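Coffee number 2, still January, still dark out

I told myself I'd write in here every night this month and I've managed maybe half of them, so tonight you get a long one. It's been a Nillik kind of day from start to finish (for future me, who will have forgotten: Nillik is the new batch, the tabletop one, the one I volunteered for because I thought it would be a nice change from drawers).

I've been driving the simulated arm since before breakfast and my right hand has a groove in it from the controller.

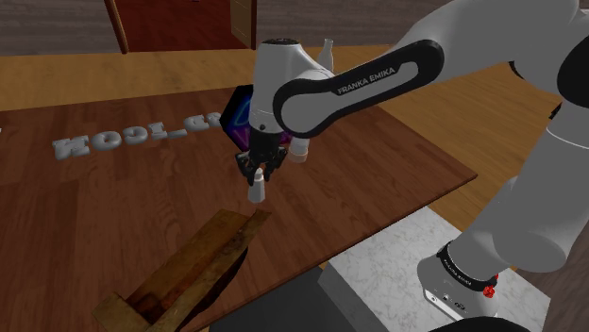
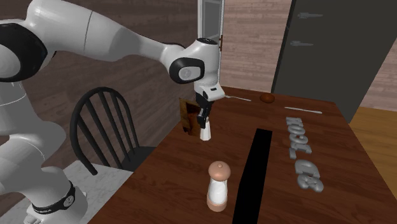
So the goal for Nillik is 300 good demonstrations. Good means I pick up the thing I was told to pick up, I move it where the instruction says, I let go of it nicely, and I don't dither. Dithering is my big problem. I get near the object and then I hover, and wiggle, and back off a hair, and come in again, and every one of those little wiggles goes into the recording. The model has no idea I was just nervous! It thinks the wiggle is part of the job. We had a policy back in the fall that would stop dead over every single cup and do this tiny shimmy before it closed its fingers, and I knew exactly where it got that from. It was me. It was like watching a kid use your own swear word in front of your mother.

Anyway, today I tried to be brave and just go. Straight down, close, straight up. I ruined a bunch of them that way, of course. Knocked things flat, came down too far to one side, let go too high so the piece bounced and rolled off to who knows where. But the good ones were so much better than my old good ones. Smooth! I played a couple back at double speed and I was a little proud of myself, I'll admit it, at my desk in my bathrobe.

The small stuff is the hardest. In real life I'd grab a little cup without thinking about it, my fingers would sort it out. Through a screen I've got no touch at all, so I'm guessing depth from shadows and from how one thing covers up another. I ended up switching views constantly. One angle tells me I'm lined up perfectly, and then I flip to the other side of the table and I'm a full finger's width off. By lunch I had a rhythm going, check one side, check the other, then drop. I don't know if that shows up as a pause in the data. Probably. I'll look tomorrow. If it does, I guess I can trim the front end of each one, though I hate trimming, it always feels like cheating at solitaire.

Oh, and Ustusura crashed again. That's the tool that shuffles the room and the tabletop between takes, so the model doesn't just memorize one kitchen and call it a day. When it works I love it. You hit reset and everything is somewhere new, different junk, different light, and you sit there for a second like you've walked into a stranger's house. When it doesn't work you get a gray window and the spinning thing, and you lose whatever you hadn't saved. I lost 15 takes. Fifteen! And naturally they were from my brave streak, right when I'd stopped shimmying. I said some words, went and stood in the yard without a coat, came back in, and started saving after every take like I was told to do in the first place.

I had a sandwich over the sink and thought about quitting for the day. Didn't. I think I would have if the afternoon batch had been drawers.

The afternoon was more fun anyway, because I got to do recovery takes. Those are the ones where you mess up on purpose and then fix it. I'd been skipping them for ages (they count the same as a regular one and take twice as long, so you can see the temptation) but the last Trasel run convinced me. That model was great as long as everything went right, and the minute it missed a grasp it would carry on with nothing in its fingers, carefully carrying air across the table and setting the air down. Very gentle with the air. It had never seen anybody miss, so why would it know what a miss was? So now I miss on purpose. I come down beside the object, close on nothing, open up, back off, and go again. It is weirdly hard to make a mistake look natural. My first few looked like a bad actor dropping a tray.

I also wrote instructions for an hour or so, the sentences that go along with each take. I always start out with nice variety and then get lazy. "Pick up the white cup." "Grab the white cup." "Take the white cup." By the end of the hour I'd found I was writing them the way I talk to the dog. I want to go back through those with fresh eyes, because people don't all talk like me, and half of them would say "that little thing over there" and expect to be understood. Should I put that in? Is it mean to put that in? I wrote a note to ask on the call and then lost the note.

The Fagundes people want to see something by the end of the month, and I keep doing the math and it keeps coming out tight. If I save properly and Ustusura behaves, I think I can finish my share with 3 days left over for checking. If it acts up the way it did this morning, I'm working right through to the deadline in this same bathrobe. I've decided not to think about it until after the weekend groceries are done, since we are out of everything, including coffee filters. (Tonight's cup went through a paper towel. It was fine. It was not fine.)

My eyes are shot. I reached for my mug a minute ago and caught myself tilting my head to check the other angle first. Then I came straight down on it, no hovering, and spilled some on the mousepad.

To do when I'm up: look for pauses at the start of each take, redo the lost ones, rewrite the dog sentences, buy filters, put something cold on this hand. And call about the furnace, it's making the noise again and I can hear it right through the headphones.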